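Flestar refurbished Dell tower, part-built: review

Reviewed by Solène Maillard

I wanted a plain desktop for the back office, something to hold accounts and run a label printer. A new small-form machine was more than I wanted to pay, and I already had memory and a disk in a drawer. Flestar sells ex-office towers in three grades, and the cheapest grade comes without memory, drives or a processor cooler. They call it part-built. You get the case, the power supply, the motherboard and the processor, and the rest is up to you.

I ordered in February and it came in 3 days, double boxed.

What you get

The outside had the usual scuffs from years under a desk. The side panel came off without a fight. Dust had been blown out of the corners, better than I managed with my last second-hand machine.

The board is Dell's own, with the name printed on the green near the top. The processor is in its socket with the lever and frame round it, the metal top bare and ready for paste. The memory slots are empty, as the listing said. There is a PCI slot between two long black ones, which suits me as I still use an old serial card. The coin cell was there too, though I'd put in a new one on any machine of this age.
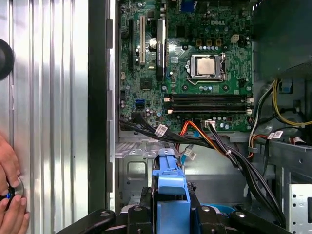

Fitting the memory and cooler

The memory was the easy part. I used 2 sticks from the drawer, pushed each one down until the latches closed, and moved on.

The cooler took longer. Flestar doesn't supply one at this grade and the listing doesn't tell you which pattern of mounting holes the board has. I bought a Riviere low cooler first and it didn't line up. The second was a used Dell part from a seller called Panov, and that one fitted. If you are ordering at this grade, email and ask for the cooler part number before you buy anything. I did so afterwards and had an answer the same afternoon, so the information is there, it just isn't on the page.

Use a small amount of paste. The socket lever should stay down the whole time — there is no need to lift the processor out unless you are changing it.

Cables

My main complaint is the wiring. The black bundles run across the lower part of the board and you have to hold them aside to get at anything. The orange and light-blue SATA cables are left in, so I didn't have to buy any, but they were lying over the other leads and I spent a while deciding which went where. I pulled everything to one side and used six reusable ties from a Tivine pack. They are cheap and the grip is good enough.

Label your leads with a bit of masking tape if you plan to unplug more than one. I didn't on the first go and regretted it.

Drives

Lay the tower on its side with the open face up before you start on this end. The drive parts are a strong blue plastic, so they are easy to pick out against the bare metal.

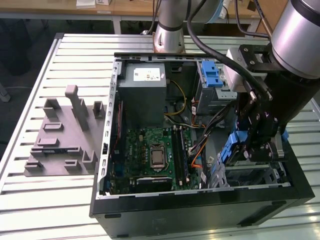

My disk is a 500 GB one and it went in on the second try. The first time I had it the wrong way round, with the connectors facing the wrong side. The plastic clips feel a bit thin. None have broken, but I wouldn't want to be swapping disks every week. Flestar will sell you spare clips, and I added a pair to my next order.

In use

It started up on the first press with a complaint about the clock, which the new coin cell sorted out. It has been on every working day since. The power supply has a low hum that I notice early in the morning and not at all once the printer is going. Accounts and email are quick enough.

Would I buy it again?

Yes, for an office machine, and if you already have some of the parts. If you have to buy memory, a disk and a cooler on top, the middle grade comes out at nearly the same price and saves you an evening. I'd like to see the cooler part number on the listing and the cables tied up before it leaves the warehouse. I've since ordered another of the same for the front desk, this time with the cooler fitted.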